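Clarnach Title Card and Intertitle Kit
Jarix Screen Supplies, Vandcombe
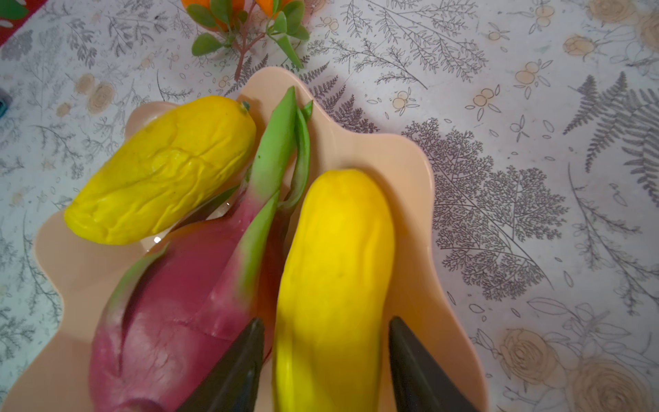

If you make short films with a period setting, sooner or later you will need a card that says "Three Years Later" and looks as though it was lettered by someone with a steady hand and a grudge. The Clarnach kit is for that. It holds eight printed border designs on heavy matt card, a sheet of rub-down letters and a black velvet backing board that picks up every cat hair in the county. The borders run from plain double rules to full foliage. Our botanical one is grey line drawing on a pale ground, much like the tablecloth under the peach plate and the pink dragon fruit, and it sits quietly behind lettering where the busier designs start a fight with it.

Cards are cut to the old squarish screen shape. Widescreen borders are sold separately, for people who want their silent melodrama to fill the television. The letters come in one typeface, Shetty Roman, in two sizes. There are plenty of vowels. There are never enough apostrophes, and we have stopped pretending the next printing will fix it.

Lighting is up to you. Two lamps at an angle will do, one on each side, and switch off the ceiling light or you will film that as well. Hold each card long enough to read it aloud twice, slowly. Your audience will include your uncle.

What's in the box
Border cards: 8
Backing board: 1
Letter sheets: 7
Instruction leaflet, mostly accurate

Order code 1310 for the standard kit, 1021 for the widescreen borders alone.

The leaflet was rewritten by Manikandan Kandasamy, who has filmed more title cards than is healthy and has views on ellipses. The March printing had the letter spacing table upside down — if yours does, turn it round, or write to us and we'll post a new one.

Replacement letter sheets are sold singly. Part-used sheets can't be returned, even if all you used was the Q.

Page updated July 22, 2022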